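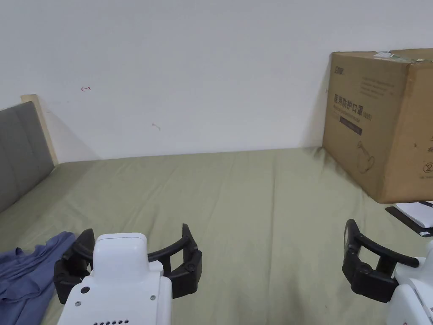 Figure 5.1. Two hand-held grippers, jaws open, over a bed with a green sheet. A blue cloth lies at lower left.

Chapter 5
Learning from Hands That Aren't Robot Hands

I spent my first year in robot learning teaching a real arm to pick things up, and I was terrible at it. You push a joystick, the arm creeps over, you miss the sock, you back up, you try again. On a good afternoon I got 20 usable demonstrations, and then my wrists gave out.

Then Pirjo Huttunen walked into our lab with a pair of grippers you simply hold, and that afternoon changed how I think about data. You do the chore yourself, with the same kind of fingers the robot will have, and the recording becomes your training example. No arm in the room at all! (Our arm, a cranky old thing we called Vullotetti, spent most of that May under a dust cover.)

This chapter is about what you gain by working this way and what you have to fix afterward. Look at Figure 5.1 again. The view is from the head, so it takes in both grippers along with a lot of stuff that has nothing to do with folding a cloth – a headboard, a carton with printing on it, some white papers. A policy trained on views like this has to learn which parts matter. Sometimes it learns the wrong ones. Prasetyo Goh once trained a folding policy that worked beautifully until he moved a lamp, and he still gets teased for it.

We'll follow one study all the way through, the Siritz bedroom study, which I ran with Prasetyo and Soledad Lozano. We collected 60 demonstrations in each of 5 bedrooms, trained on four of the rooms, and tested in the one we'd held out. Our first policy finished 44 percent of its test folds. I was thrilled. Soledad was not, and she was right to push, as you'll see in Section 5.3, where we go through the failures one at a time.

Before you read on, you should be comfortable with camera poses and coordinate frames from Chapter 3. If those are fuzzy, go back now – I mean it, Section 5.2 leans on them hard.

5.1 Where Is the Gripper?

A robot arm knows where its hand is, thanks to the sensors in its joints. A gripper in a person's fist has no joints behind it to ask. So the first job is to recover its path through space, and we'll start with the simplest case, one gripper moving slowly over a flat surface.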